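**Insertion planner: report to Vestergaard, 6th May**

You asked for a plain account of where the money went in April, so I'll start with what I doubt. Gisix says its pose estimator is ready to drop in. I don't agree yet. We ran 200 insertion attempts with it and 57 ended with the planner asking for help. That is better than March. It is still too many to call the job done.

Most of the trouble comes after the grasp. The estimator finds a part well enough when nothing blocks the view, then guesses once the gripper covers one end.
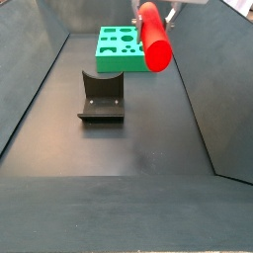 A long part can also sit at an angle in the fingers, and the planner goes on treating it as straight. We added a tilt check before the downward move. It catches the bad cases and some good ones too, and I'm not happy with how often it makes the arm go back and look again.

Slot matching is in better shape. The green foam tray mixes shapes that are easy to tell apart with ones that aren't. The star and the hexagon give us no grief. The round holes do, and so do the two small rounded rectangles that sit side by side.
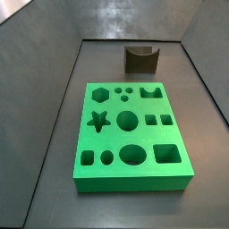 *Foam tray with the dark gray arched block standing behind it.*

Skutmont's simulator scored the same planner much higher than the real cell did. I would leave its numbers out of any talk with the board until someone can explain the gap. Its foam doesn't give, and ours does.

The wrist view is the part I'd keep paying for. With it switched on, the planner can correct its grip estimate while it still holds the part.

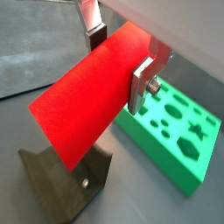 *Report and pictures: Stesix controls group*

The cost is time. Each correction adds 2 seconds, and flat parts often need more than one. We want 30 more hours on the cell to find out whether a single look is enough. Please hold the Gisix license payment until those runs are in.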